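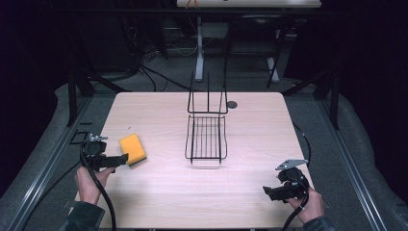

Hand-held gripper pair in use at the table, with wire rack and sponge.

Grernix Hand-Held Gripper Pair
Research equipment, bimanual demonstration capture

Overview
The Grernix pair is a set of two hand-held grippers for recording two-handed tasks. The operator holds one gripper in each hand and does the task directly at the table. The recordings are used to train a policy that runs on a two-arm robot fitted with the same fingers. No robot is needed while recording.

What's in the set
Left and right gripper, black housing
Two finger sets with flat pads, fitted
One spare finger set
Cables with strain relief ties
Wainwright calibration sheet, laminated
Printed setup guide

Method
The pair was developed at the Mukemstead lab to test a simple question: does a policy learn better from many short recordings of one layout, or from fewer recordings with the layout changed each time? Tracey Kettle ran the study on kitchen and cleaning tasks, using racks, sponges and other light household items.

Both groups had 248 recordings. In the first group the objects went back to marked positions after every take. In the second, the operator moved them by hand before each take and the colour of the sponge was changed between blocks. Each policy was then run 100 times on the robot with layouts it had not been trained on.

Result
The fixed-layout policy finished 41 of its runs. The varied-layout policy finished 73. Most of the failures in the first group were missed grasps where the object sat at an angle to the table edge. In the second group most were dropped items during the handover from left to right.
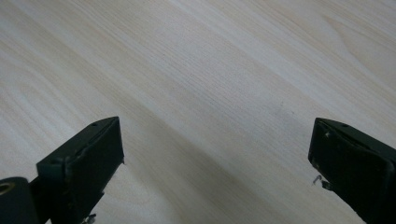 Finger wear was tracked over the same period. Pads were checked at the start of each block and swapped when the grip test fell below the limit in the setup guide. Scuffed pads that still passed were left on. Shirley Inskip compared takes made with new and worn pads and found no difference in success on the sponge task. She did not test wet objects, and we don't recommend drawing any conclusion about them.

Known limits
Both grippers are cabled. Keep the cables behind the operator's wrists and clear of the table edge.
The pads are not suited to glass or glazed ceramic.
Calibration should be repeated after any finger change.

Compatibility
Fits the Fitell wrist mount, standard and short. Older mounts need the adapter plate, sold separately. Recordings export in the same format as the single gripper, so existing training scripts will work once the second channel is turned on.

Ordering
Part no. 132, pair with spare fingers. Replacement pads are sold in sets of four. The next batch ships in December.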